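About Okoro Search Services

Share 3 | Comments 3

Okoro Search Services helps small and mid-sized organizations earn links and mentions from other websites. The company was founded in Bradodberg as a two-desk practice serving local shops, and it now works with publishers, retailers, clinics and trade associations across the region. Link outreach and link auditing remain its main lines of work.

Our clients usually come to us with one of two concerns. In the first case, a website has sound pages and useful content, but few other sites refer to it. In the second, a previous supplier has left behind a large number of poor links, and the owner wishes to know which of them matter. Each of these calls for a different plan, and we quote for them separately.

Every engagement begins with an audit. Our analysts collect the links that point to the client's domain, remove duplicates, and sort the remainder by source, subject and anchor text. The audit for Rikwood, a supplier of garden furniture, covered 809 referring domains and was delivered as a single spreadsheet with a written summary. Clients keep the full file whether or not they continue with us.

Outreach is carried out by our own staff. We write to editors and site owners individually, and we do not send the same message to a list. No member of our team may contact more than 100 sites for one client in a calendar month — a limit we have kept in place even during our busiest periods.

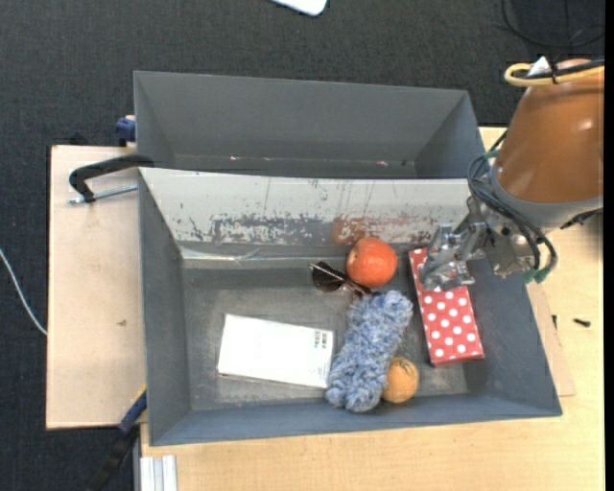

Does Okoro buy links on behalf of its clients?

Our company does not pay for links, exchange them in bulk, or place them on networks of sites owned by one party. Where a publication charges for sponsored content, we tell the client, and the link is marked as sponsored.

Reporting takes place once a month. The report lists each new link, the page on which it appears, the date it was found, and the wording used. Lost links are listed in the same way. We do not promise a given position in search results, and our contracts say so in the first clause.

In addition to client work, the company maintains Timico, an in-house tool that checks whether earned links are still live. Timico visits each recorded page once a week and alerts the account manager when a link has been removed or redirected. Access is included in every retainer of three months or longer. Customers on one-time audits may request a single check free of charge, up to a limit of 1000 links.

Okoro also offers a training day for in-house marketing teams. The course covers anchor text, broken link replacement, and the proper use of the disavow file. It is held at our Bradodberg office, with an additional session each July for teams new to the subject. Places are confirmed in writing.

Inquiries may be sent through the contact form. We reply within three working days and ask that the domain name be included in the first message.

Page last reviewed February 2020

3 comments

linkwatcher
Is the Timico check available for subdomains, or only the main domain? We run our blog on a separate one.

Okoro Search Services
Thank you for your question. Subdomains are included, provided they are listed in the original request.

gardenpath_web
We had the audit done last year. The spreadsheet took me a while to get through but the anchor text tab was very useful. Would like to see the training day offered online.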